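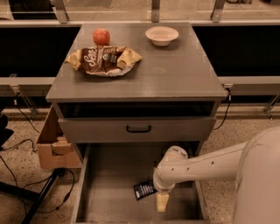

Unit 4: Reading a Burial Landscape

Background for the fieldwork unit

The valley of Mirnenton has two groups of burial mounds. The larger group runs along the ridge on the north side of the river, and the smaller one sits on the terrace at Kakari, just above the flood line. Both are used in this course because they were dug at different times and by different methods, and the records do not match well. Most of the work in this unit is learning to deal with that.

Terms you need

Barrow: a mound of earth raised over one or more burials. In these notes the word is used only for earth mounds.

Cairn: a mound made mostly of stone. Several of the Kakari mounds are cairns with a thin skin of turf, and older maps mark them as barrows. Go by the section drawing if there is one.

Primary burial: the burial the mound was built for. It usually lies at or below the old ground surface, near the center.

Secondary burial: any burial put in later, often cut into the side or top. A secondary burial can be much later than the mound, so an object from one does not date the building of the mound.

Kerb: a ring of set stones at the foot of the mound. Where the kerb survives, it gives the original diameter. Where it does not, the diameter you measure today is too large, as soil has slipped outward.

The ridge group

The ridge mounds are spaced along the old track to Vedex. They stand slightly below the true crest on the side facing the river, so from the valley floor they show against the sky, while from the upland side most are hidden. This is called a false-crest position. It is common in upland cemeteries and is often taken to mean that the mounds were meant to be seen by people living below. Keep in mind that we have no settlement of the same age from the valley floor, and that tree cover at the time may have blocked the view.

The largest ridge mound is 30 meters across, measured inside the kerb. It was opened by a trench driven straight to the middle. The diggers kept the metal and the complete pots and threw back the rest. When the trench was reopened, the backfill was sieved and gave 776 sherds, a few of them from vessels already on display in the museum at Vedex.

The Kakari group

At Kakari the mounds are lower and closer together, and plowing has removed the tops of most of them. The whole terrace was stripped and planned before the gravel pit was extended. The catalog lists 907 finds, but this figure includes flint waste from the topsoil that has nothing to do with the burials. When you use the catalog, filter by context first.

Cremation is the usual rite here. Only 2 graves held unburned bodies, both in stone boxes set below the old surface. They were cut by pits containing urns, so they must be earlier than those urns. How much earlier is not settled.

The Gökçe sequence

Gökçe is the pollen core site in the peat basin at the head of the valley. It shows woodland being cleared, then a long stretch of open grazing, then hazel and birch coming back. The clearance fits the likely date of the first mounds, but the core has only a few radiocarbon dates and the curve between them is estimated. Use it as general background. Do not use it to date a single mound.

Preparing for the practical

Read the Kakari site report, chapters on method and phasing. Skip the animal bone tables for now.

Bring the ridge plan and a scale ruler. Pencils only in the archive room.

For three mounds of your choice, write down the position, the present diameter, whether a kerb is recorded, the burial rite, and who holds the finds. Mark each entry as measured, copied from a report, or inferred. Entries with no source will be handed back.

Written work is one page per mound and is due at the end of May. Plans must have a north arrow and a scale bar.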